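Gripper trials move to the bedroom set

The simulation group at Fenidley has finished its first comparison of two grippers on household objects. Both were mounted on the same white arm model and run under the same controller, with only the hand and its settings changed between batches.

The Orus hand is a parallel gripper with flat pads. The Kun hand has two jointed fingers that fold inward as they close. Each one got 12 room layouts and 696 attempts in total, split among plates, cups, boxes and small loose items.

On boxes there was little to choose between them. Plates were harder. The Orus hand needed a clear approach from the side, and on a crowded surface it often had no room for one. The Kun hand could come down from above and reach for the rim, but it was slower, and 272 of its attempts had to be replanned at least once.
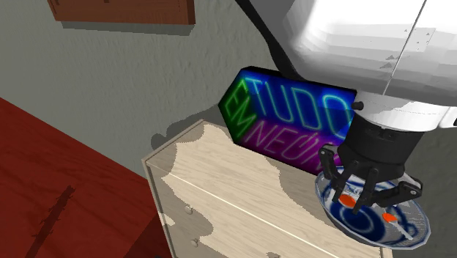 Jointed fingers at the edge of a blue-patterned plate on the dresser, with the neon sign behind.

The next batch adds wrist camera input from Dusteck and another 200 attempts per hand. Lighting will vary more, with stronger shadows across the furniture. Settings files for both hands are in the shared folder, and the results table will be added in March.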